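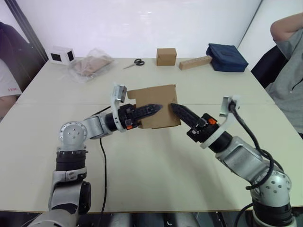
Flirnell Bimanual Control Group – Software FAQ

Which parts of the stack does this page cover?
The Flirnell planner, the grasp monitor and the episode tools. Firmware questions go to Keith Kingi.

How are the two arms kept in step when both hold the same piece?
The planner treats the pair as one closed chain. A single object trajectory is computed and each arm's joint targets are derived from it. If the two wrist poses drift apart by more than 3 mm, the controller holds position and raises PAIR_DRIFT.

Why does cardboard need its own grip profile?
It bends. The rigid profile reads that bending as slip and closes further, which creases the sheet. Set grip_profile to "sheet" for flat pieces and "carton" for anything with an open face. 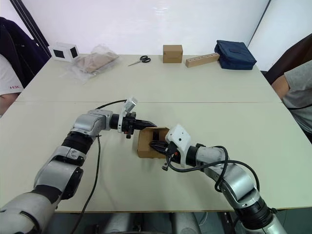 Two-sided hold on an open carton, fingers of the right gripper in the opening.

Does the planner see inside the box?
Only in part. The wrist cameras update the local map, but unseen volume is marked as occupied. Entry moves are therefore slow until the map fills in.

How large is the current episode set?
1,271 episodes, of which 284 are held back for testing. Older episodes in the Zimix format must be converted before replay.

Replay stops with "stale frame". What should I change?
Check the clock offset first. If it is correct, raise frame_timeout_ms, up to a limit of 2,000.

Who approves changes to the collision margins?
Muthoni Rweyemamu. Send the diff and a replay log – requests without a log are returned.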